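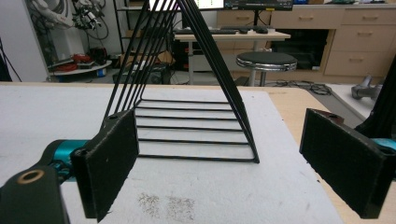
Wire rack on a white tabletop.

Tufa: a word list of household storage terms

2 min read

Tufa is a plain-text list of 500 English terms for shelves, racks, bins and hooks, grouped into 33 categories. Maintainer: Lorne Robichaud. Last updated Jul 1, 2025.

Format
UTF-8, tab-separated, one term per line. Columns: term, category, plural, region, note. Empty fields are left blank. Regional spellings get their own line and share a category code.

Changes in this version
- Merged "dish rack" and "dish drainer" under one code.
- Removed six duplicates left over from the June import.
- Plurals checked by hand for almost 50 irregular entries.

Known issues
Category 33 (other) is too broad. "Caddy" appears in two categories on purpose. Trade names are excluded, so some common terms are missing.

Use
Free to copy and modify. Keep the header line. Send corrections as a patch against the main file.

Related
Prernska: kitchen verbs
Flendo: furniture parts
Braro: fabric and thread names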